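Visit report: Drurnavura textile recovery plant, Tromell
November 2021

The plant takes in used household textiles and contract linen from the surrounding district. Throughput on the main line is 3,000 kg per shift. Incoming bales are weighed, opened and passed over a shaker before any sorting by fiber or color.

Color sorting comes first. Blacks and dark grays are kept apart from pale goods at every stage, as loose dark lint is the main cause of rejects at the spinner.

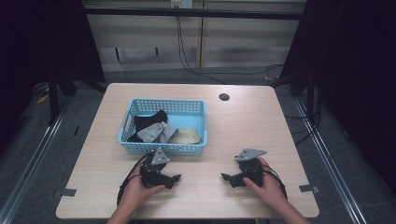 Fiber content is read by a near-infrared unit made by Batau. It handles plain cotton and polyester well. Blends with less than 8 percent elastane are often passed as pure cotton, so a second reading is taken on anything with stretch.

The cutting hall was next. Zippers and buttons are removed on two Moussa guillotines, the older of which was down for blade replacement. 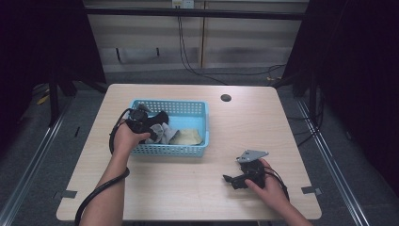

Dust extraction in this hall was uprated in March. Ducting now runs along the north wall with 19 drop points. Noise was still high enough that our guide saved most questions for the corridor.
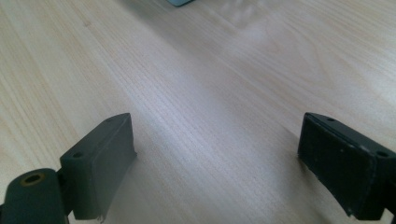
Baling and dispatch

Finished bales are strapped in both directions and tagged by fiber class. Bale 993 was on the scale when we passed. Moisture is checked with a probe at both ends, and wet bales go back to the dryer.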